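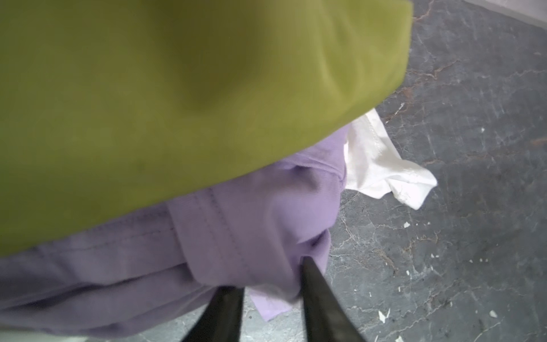 Prevevport, 14/10/2019

Shona Sutcliffe has a quote from Lorent on her desk and isn't in love with it. "Two arms to pick clothes off a floor," she says. "I've seen the price. I haven't seen the speed."
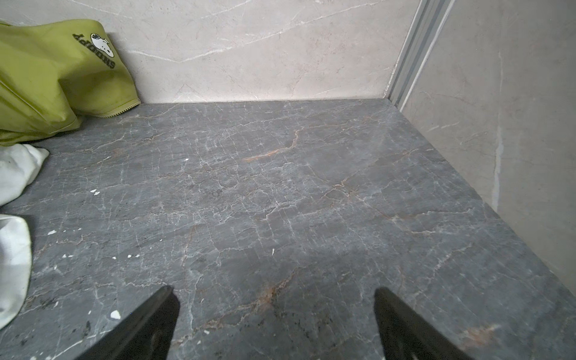

Prevevport, 14/10/2019

At Corkeo she had asked what spare gripper fingers cost. "893 for a pair - and almost 40 days' wait. Who budgets for that?"
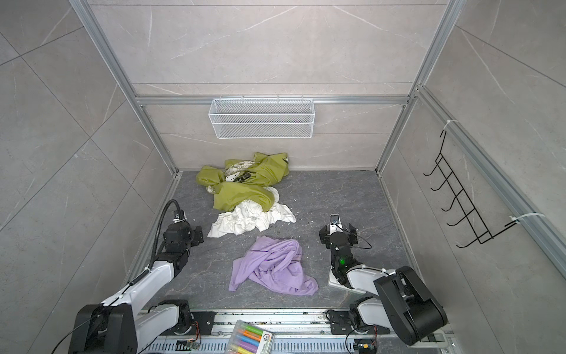 She'd sooner rent for 30 days and keep her own log. Rakena has offered terms, but the insurance is still unsettled.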